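The Rule Sheet on the Fridge

I went to Drallstead expecting a lecture about cages and big red buttons. What I got was a cup of tea and a sheet of paper stuck to the bar fridge, headed How We Handle Cloth.

It runs to 13 rules. Iwona Kalinowski wrote the first version in November, after a fortnight in which her two-armed setup chewed through more mesh bags than she cares to put in print, and it's been scribbled on ever since. I loved it straight away (I'm the sort of person who reads the safety card on planes).

Most of what's written about robot safety is about keeping people clear of the thing, and fair enough too. Iwona's crew do all that. But fabric is its own headache, she reckons, as it never sits the same way twice. So rule one is that only one arm closes at a time. The other can come in close, but it waits. Rule four says you grip a strap, never the body of the bag, if there's a strap to be had. Rule six caps the closing force at 40 per cent on anything woven, and yes, you have to write it in the log every single time, even if you're only having a quick go before lunch!

"People hate six," Iwona told me. "I hate six. I still fill it in."
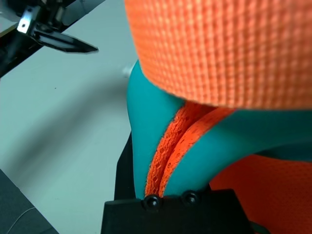 Rule four in practice: teal fingers pinch a folded orange strap while the second gripper holds a dark, pointed finger nearby.

The workshop over at Ivalham has borrowed the sheet and changed 2 of the rules, which has caused a bit of friendly grumbling. They let the trainee stop a run without asking anybody. Iwona wanted a call-out first, so the person at the keyboard isn't caught on the hop. She's trialling it their way for 62 runs and says she'll cop it if they're right. I asked what happens to the old sheets. They're in a drawer under the kettle, coffee rings and all.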